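Clikesholm Pottery Studio
Frequently asked questions

Using your ceramics at home

We get many letters after people buy a bowl or finish a course with us, and the same questions come back. I collected the answers on one page. If yours is missing, please write to us and I will add it. – Sayaka Oshima

Is your pottery safe for food?

Yes, everything on the shelves of the shop marked "table" is glazed on the inside with a food-safe glaze and fired in our big kiln, which we call Tukel. Pieces marked "garden" or "wall" are not meant for food. Some of them have glazes that look the same to the eye, so please look at the mark on the bottom before you serve soup in one.

Can I put my plates in the dishwasher?

The stoneware, yes. The white Calov line and the blue Erraji line both go in the dishwasher in my own house and they look good after several years. Leave a little space between the pieces so they do not knock together. The earthenware with red clay should be washed by hand, and the same is true for everything with gold on it.

What about the microwave?

Stoneware is fine for warming food. If the plate gets much hotter than the food, the clay has taken in water somewhere, usually through a chip or through the bare ring on the bottom. Let such a plate dry well before you use it in the microwave again. Gold rims must never go in.

And the oven?

Only the baking dishes. Put them into a cold oven and let them heat up together with it. Do not take a dish from the refrigerator and put it directly into the heat, and do not put a hot dish on a wet stone counter. Almost all broken dishes that customers bring back to us were broken in one of these two ways.

There are thin lines in the glaze of my bowl. Is it broken?

This is called crazing. The glaze and the clay shrink a different amount when they cool, and the glaze opens in a fine net. On our decorative vases we do it on purpose. On a table piece it is a fault, and we will exchange the piece if you bring it with the receipt. You can hear it sometimes – a small "ping" from the shelf, even weeks after the firing.

My plate has gray marks from the knives. Can I remove them?

Mostly they are not scratches. The steel of the knife leaves a little metal on the glaze. Make a paste from baking soda and water, rub softly with a cloth, and rinse. Matte glazes catch more metal than shiny ones, so if this bothers you, choose shiny.

How do I clean tea stains from a cup?

Baking soda again, or a night with warm water and a spoon of citric acid. Please do not use steel wool. Zakhar Dmytriv, who mixes our glazes, asks me to write that chlorine bleach is also a bad idea for colored matte glazes.

Why does my cup leave a wet ring on the table?

The ring on the bottom of a cup has no glaze, because otherwise it would stick to the kiln shelf. If the clay there is a little open, it takes water during the washing and gives it back slowly. Drying is the part of the care that people forget. A cup which stands upside down on a flat towel keeps the damp air inside. A rack of plain metal wire is better, the kind with a rectangular base and rows of upright wires that lean a little to one side, because air can reach the piece from all directions. Thick pieces need longer than you expect, and I leave my own teapot open until the next morning. 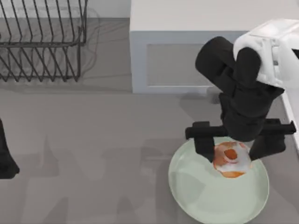

Can you repair a chip?

Small chips on the rim we can smooth for free when you visit. The place will stay without glaze, so you will see it. A broken handle we do not repair for use with hot drinks, it is too dangerous. Nidia Taipe teaches a repair evening each September, with lacquer and metal powder, but the repaired pieces are for looking only.

I made a piece in your course. When can I collect it?

It needs 2 firings, and between them it waits until the kiln is full. We send you a message when it is ready. After the message we keep it on the shelf by the door for 72 days, and then it goes to the seconds box. Collection is possible every day when the shop is open, except Monday.

Can I order a plate to match an old set?

Often, yes. Bring one plate from the set or send a clear photo of the bottom mark. I-seul Ha keeps the old glaze notes and will tell you if the color still exists. The white is easy. The old green cannot be made anymore – one material in it is not sold now.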